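Every October the shops decide my bedroom is cold and needs more cushions. A thread, because I've now read four "cosy corner" guides and I have questions.

**1/** The Plotent autumn guide says a bedroom armchair needs "a minimum of three layers". A layer is a cushion. Sometimes it's a throw. I've yet to see a guide where the layer is a person sitting down with a book.

**2/** Price of the cushion they lead with: £155. For one. The inner is sold separately, and you find that out in the basket.

**3/** Jelterier do a similar one, "hand finished". Finished by whose hand, and doing what? The product page has 10 photos and not one of the washing label. I emailed to ask if it can go in a machine. The reply told me to "spot clean with care".

**4/** Someone will say fringe is practical because it hides wear. I had a fringed cushion from Kevilura for two winters. It hid crumbs. It also hid a hair grip, which I found with my elbow.

**5/** The Makowska guide has 3000 words on "styling the occasional chair". I read all of them over lunch. There is a paragraph on which way the zip should face. Nowhere does it say where the cushion goes when you want to use the chair. (The floor. It goes on the floor.)

**6/** And the karate chop in the top. Still with us. Why would I want furniture that looks as if it lost an argument?
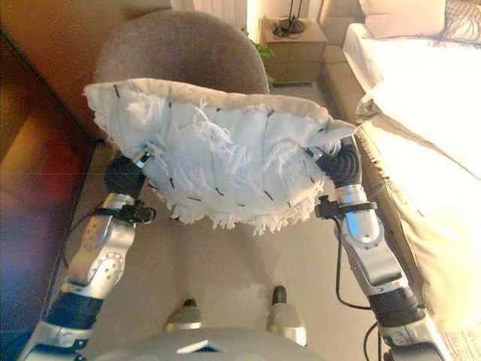

**7/** Fringed cushions on bedroom armchairs are a hard sell for me, and pale ones harder still. I'll give this combination its due: shaggy white against grey upholstery does look good, and the little dark stitches stop it being a plain white blob. But look at the thick fringe along the bottom edge and tell me you'd lean back on that in a wool jumper.

**8/** Before anyone asks, yes, I own an armchair in a bedroom. It holds tomorrow's clothes and, by Sunday, most of last week's. No guide has a section on this.

**9/** If you have a white fringed one that's been through a proper wash and come out the same shape, reply with the make and the temperature. I'd be glad to be wrong. Please don't send me the zip paragraph.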